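Member Newsletter – Markets and Savings

Industrial Metals: What the Copper Price Means for Members' Accounts

October 19, 2019

The Investment Office has received a number of inquiries in recent weeks about the commodity portion of the Balanced Fund, and about copper in particular. Paraskevi Moschos, who heads the Office, has prepared the following note for members who hold the Fund directly or through a workplace savings plan.
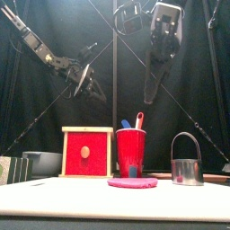
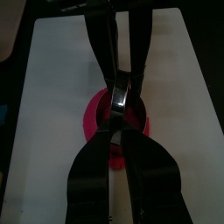
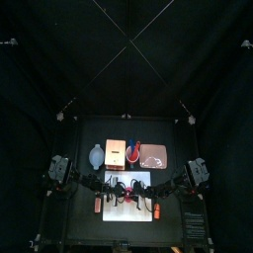

Copper is used in wiring, plumbing, motors and a great many household goods, and its price tends to follow the pace of building and manufacturing around the world. When factories are busy, buyers compete for supply and the price rises. When orders slow, stocks build up in warehouses and sellers must accept less. For much of this year the second of these conditions has applied. Trade disputes have made manufacturers reluctant to commit to large purchases, and several of the firms that supply the Office with research have lowered their expectations for demand.

Supply has moved in the other direction. New mines take many years to plan and open, and the quality of ore at a number of older sites has declined. Labor talks and weather have also interrupted production in some regions. The result is a market in which both sides have reason to be cautious, and in which the price has moved within a fairly narrow band without settling on a direction.

How the Fund is exposed

The Balanced Fund does not buy copper itself. It holds no metal in storage and does not trade in futures contracts. Its exposure comes through the shares of companies that mine, refine or process industrial metals, and through a small position in bonds issued by such companies. The largest of the holdings in this part of the Fund are Mirkis, a mining company with operations in copper and zinc, and Todia, which refines metal and sells it to cable makers.

The two companies do not respond to the copper price in the same way. The earnings of Mirkis rise and fall with the price of the metal it digs. Todia is paid largely for the work of refining, so its income depends more on the volume of material passing through its plants and on the fees it can charge. A period of low prices and steady volume may therefore be difficult for one and acceptable for the other. The Office holds both for this reason and does not expect to change the balance between them before the next review.

Members should bear in mind that shares in metals companies usually move more sharply than the price of the metal. A company's costs for fuel, wages and equipment stay much the same from one quarter to the next, and a modest change in the selling price can have a large effect on what is left over. Debt adds to this effect. The Office looks closely at borrowing when it selects companies for the Fund, and has declined to buy several whose shares appeared inexpensive but whose loans fall due in the near term.

Changes made since the last newsletter

The Office has sold its remaining position in Pimex, a maker of mining equipment. The company's order book had weakened, and management had begun to offer longer payment terms in order to win business. The Office considered that the risk of late or missed payments was no longer reflected in the share price. The position was small, and the sale had no material effect on the value of the Fund. The proceeds have been placed in short-term government securities until a suitable use is found for them.

No other changes have been made to the metals holdings. The gold allocation, which is managed separately, will be covered in the next issue.

Questions received from members

Several members have asked whether they should move out of the Balanced Fund until trade conditions improve. The Office cannot give individual advice in a newsletter. It can say that the metals holdings are one part of a broad portfolio, and that the Fund was designed for savers who expect to leave their money in place for a number of years. Members who will need their savings sooner, or who find that changes in value cause them concern, may wish to discuss the Income Fund with an adviser. Transfers between funds are permitted 2 times in each calendar year without charge.

Others have asked whether a falling copper price is a sign of a coming recession. Copper has a reputation as an early signal for the wider economy, and there is some basis for it. The record is mixed, however. Prices have fallen at times because supply increased or because traders reduced their positions, with no slowdown following. The Office treats the copper price as one piece of evidence among many – employment, freight volumes, credit conditions and new construction are all considered alongside it.

Information session

Danica Dervishi of the Office will lead an information session on commodities in a savings portfolio at the Trevor Building, Room 349. The session is open to all members and will include time for questions. Seating is limited to 70, and places will be assigned in the order in which requests are received. The slides will be mailed on request to members who cannot attend.

The next full review of the Fund's holdings will take place in February, and a written report will be sent to members afterward. Members who wish to receive the report on paper should notify the Office, as it will otherwise be delivered by e-mail only.

Past performance does not guarantee future results. The value of investments may fall as well as rise. This newsletter is provided for general information and is not an offer to buy or sell any security.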